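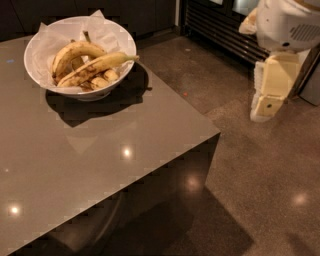
Istgate Counter Fruit
Data card, version 2

Summary

Istgate Counter Fruit is a collection of 951 annotated photographs of fruit kept in open bowls on kitchen counters. It was put together for work on ripeness grading and household food waste. The unit of annotation is the bowl. Each record covers the container, any liner, the fruit inside it, and the surface condition of each piece that can be judged from the picture.

Version 2 replaces the earlier release. Labels from the two versions should not be mixed, as the ripeness scale has changed (see Changes).

Contents

images/ – color photographs, one bowl per file
labels/ – one JSON record per photograph
splits/ – train and test lists
scale.txt – full wording of the ripeness grades
CHANGES.txt

The test split holds 400 photographs. The remainder are for training. All photographs from one kitchen go into the same split.

Record fields

bowl_color: plain color word, outside surface.
bowl_shape: flared, straight, shallow, or other.
liner: none, paper, cloth, or other. Parchment and tissue are both entered as paper. Annotators were told not to guess which of the two was used.
surface: color of the counter or table under the bowl. Material is not recorded.
fruit: list of pieces, front to back.
fruit.type: common name, or unknown.
fruit.grade: 1 to 7, or null.
fruit.marks: any of speckled, streaked, bruised, dark_tip, cut_stem.
fruit.hidden: none, part, most.

Ripeness grades

The scale was written for bananas and later extended to pears and mangoes. Grade 1 is fully green and grade 7 is brown over the entire peel. Grades in between are set by the share of the peel that has turned. Speckles and streaks are entered as marks and do not raise the grade until they join into patches.

Bruising is scored per piece, never per bunch. A single banana may have large brown patches on one half and a clean yellow peel on the other. In that case the annotator grades the cleaner half and adds the bruised mark. Averaging the two halves gave poor agreement in the first release and was dropped.

A green tint limited to the stem is ignored for grading. Dark tips at the blossom end are common at every stage past green and are also ignored, though the mark is still entered.

Hidden pieces

Piled fruit is the main source of error. The rules are:

A piece showing only a shaded section gets hidden = most and grade = null. Shade makes a yellow peel look browner than it is.
A stem rising behind the pile is not enough to open a new piece. Some part of the peel must also be visible.
Small rounded pieces partly covered by larger fruit are typed unknown unless the stem, the blossom end, or the skin texture settles it. Color alone does not. Yellow-tan is shared by too many fruits.

Liners

Crumpled paper takes up the color of whatever sits against it, and its folds can pass for the rim of the bowl. Corners that stand up above the rim are part of the liner and are left out of the bowl outline. A fold lying flat over the front rim is also liner, even when it is close in color to the bowl. White paper in a glossy white bowl is the hardest combination in the set, and outlines for these records were drawn twice.

Collection

Photographs were taken in home kitchens in Istgate and Poon under ordinary room light. Fruit was left as found. Kitchens joined through the Kendatico household food project and agreed to release of the pictures. Labeling was done in Ilo, using the default polygon tool.

Changes

Ripeness scale redefined, all grades entered again.
liner field added.
cut_stem split off from dark_tip.
Duplicate views of the same bowl removed.

Known limits

Bananas are heavily overrepresented. Berries are absent. No record says how long the fruit had been in the bowl or whether it was later eaten, so the set cannot be used to estimate shelf life. Grades describe the peel only – the flesh was not checked.

White balance was not corrected. Users who compare peel color across kitchens should normalize first, and should not use the bowl as a white reference, as many bowls sit partly in shade.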